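Retying the moka shelf, or: hardwax oil on a pine top, second attempt

The first coat went on too thick. I knew it by the next morning, when my forearm stuck to the surface near the left end and left a print. Hardwax oil cures by reacting with oxygen, and a thick film closes over at the top while the layer under it stays soft. The tin from Tumeo says to apply thinly. It does not say what thin means, so I weighed it.

Method: tin on the kitchen scale before and after each coat, lid off both times. The first coat took 285 g for the top face alone. I let it sit for a week in November with the window open, and it was still tacky in the low spots between boards. I took it back with a white pad and mineral spirits, wiped until the rag came away clean, and left the top alone until Sunday.

Sanding after that was straightforward. I stopped at 150 grit. Going finer on softwood polishes the latewood and the oil does not get in, and then you have the same film problem again with less material to blame. Vacuum, then a barely damp cloth to raise the fibers, then one light pass by hand with the same paper.
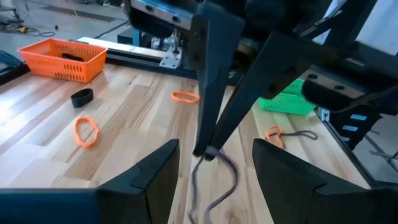

Boglárka Szilágyi wrote in under the last post that my problem was probably the rag and had little to do with the weight. Cotton holds oil and gives it back unevenly; she uses a short-nap pad, works it into one board at a time, and buffs each board before starting the next. She also asked if I had stirred the tin to the bottom, as the matting agent settles and the first half of an unstirred tin dries glossier than the second.

I had stirred it, but for less than a minute. So the second attempt changed two variables at once, which is poor practice, and I can't say which one mattered. Pad in place of rag, five minutes with a flat stick, one board at a time, buffed after 3 minutes with a dry pad until it stopped dragging.

The surface was dry to the touch the next evening. I put a water drop on it after four days and wiped it off after an hour: no ring. Coffee left a faint one, which went away with a bit of oil on a cloth.

Things still open: the end grain drank far more than the face and is darker than I want. Kornél Kozma suggests sealing it first with a thinned coat, cut 1:1, and sanding the ends two grits higher than the face. I have an offcut from the same boards and will try both ends of it before touching the real thing. The oily rags are outside in a bucket of water with a lid on.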